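We use cookies to remember your language and region. Accept all | Manage settings

Verncombe Small Parts Sorting Set
User guide, section 4: Setting up your tray station
Revised 10 Nov 2025

By now you should have the lid labels on and the drawers in their runners (section 3). Now for the good bit! A tray station turns a heap of mixed toys, cases, refills and odd bits into something you can put away in one go, and once you have done a drawer or two you will want to do the whole cupboard.

What you need
- One Verncombe tray, any colour
- A clear table, plain and light if you have one - small pieces show up far better on white
- A soft cloth
- The drawer map from the back of this guide

4.1 Preparing the table

1. Wipe the table and let it dry fully.
2. Set the tray down flat, towards one corner of your working area, so that most of the table stays open beside it.
3. Press lightly on each corner of the tray. If it rocks, turn it over and check the underside for grit.

Note: The open part of the table is your spreading-out space. Resist the temptation to park your tea there.

4.2 Filling the tray

4. Take one drawer or box at a time and tip it gently on to the open table.
5. Pick out anything with wheels first. Wheeled toys roll, and the raised rim is there to stop them going over the side.
6. Lay long, narrow cases flat in the tray, label up. Line them up with one side so you can read along the row.
7. Leave hanging tabs on their cases for now. If you later decide on the Lulalico rail (sold separately), you will be very glad of them.
8. Keep barcode stickers on until you have copied the number into your drawer map. After that they can come off.

CAUTION: Do not stack cases above the rim. A full tray should weigh no more than 400 g if a child is going to carry it.

CAUTION: Keep small parts away from children under three.

4.3 Checking before you put away

9. Stop when the tray holds one toy and its case, or a few small things that belong in the same drawer. Little loads really are quicker, and it is lovely to see the table clear between them.

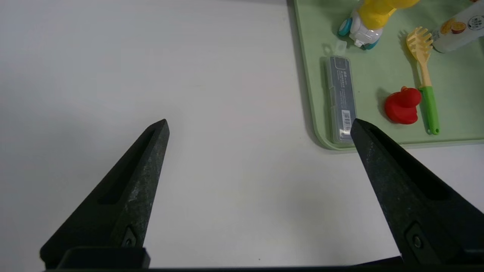
10. Look over the table for stray pieces, then carry the tray to the drawer with both hands.
11. Tick the entry on your drawer map. There is room for 288 entries, and spare sheets can be printed from the Verncombe site.

Note: If a case will not lie flat in a 7 cm drawer, use the deep drawer at the bottom of the unit.

4.4 Cleaning the tray

Wash by hand in warm soapy water, rinse, and stand it on its edge to dry. No scouring pads please - they dull the surface.

Section 4 written by Waraporn Sitthichai. Suggestions for the next revision are very welcome!

Related guides
Section 3: Drawers and lid labels
Section 5: Fitting the Lulalico rail
Ghaffari deep drawer: assembly sheet
Motitz label sheets, pack of 100: printing tips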